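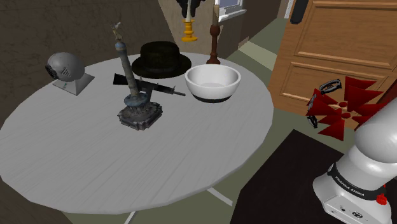
The prop table in our simulator, with the column model, the bowler hat and the white bowl.

KINNESS PUTS PROP SORTING PRACTICE ON SCREEN AT ITS JESEO WAREHOUSE

I run the floor at Kinness, the prop rental house, and I'm so happy I finally get to share this one! Starting in November, a robot arm will take over the late returns sort at our Jeseo warehouse, and we're rehearsing the whole job in simulation first (my crew calls the program Geta, so now I do too).

We keep 3,000 props on the shelves, and every one that comes back has to be lifted, checked and put away. That used to mean a shift ending at midnight. With Geta, my people try out table layouts on a monitor, flag the awkward pieces, and go home at 8. All 3 of our night sorters are moving to days at the same pay, training included.
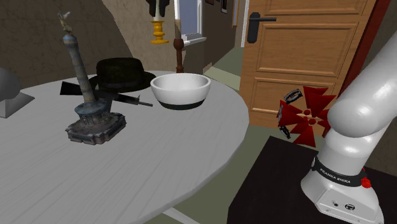 Antwi, from the night crew, told me the early finish sounded great but that fragile pieces should stay with people until the arm has 100 clean runs behind it. I agreed, and that's now the rule at Jeseo.

Hats, candlesticks, bowls, we rent them all, and the booking desk stays open as usual through the changeover. Press visits can be arranged through the Jeseo front office.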